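Sun 28 August

Back from Calley. Tired. Forgot to post all week, sorry.

So the sleeping thing. I said I'd quit coffee after 2 in the afternoon and I did, 16 days now, and I'm sleeping maybe a little better? Hard to say. Still up at 4 most nights listening to the trains go out to Zerkthorpe. But falling asleep is easier, definately.

The mornings are the part I like. Up early, no phone, sit at the table with toast and do nothing for a bit. Meant to be ten minutes. Usually 40.
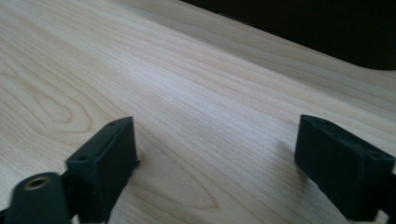

Pale wood, lots of grain.
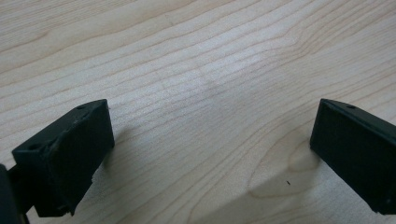
Tried the Leung tea everybody at work drinks. Tastes like hay — not bad hay. Got a box of 31 bags so I guess I'm drinking it till November at this rate.

Other stuff. Bus pass went up again. Finished the library book, didn't love the ending, too many cousins. Need new curtains for teh bedroom, the streetlight comes straight in and that can't be helping. Dark ones, cheap. If anyone knows a place near Brevau that isn't the big one by the highway let me know.

Ok laundry's done. More later in the week, maybe.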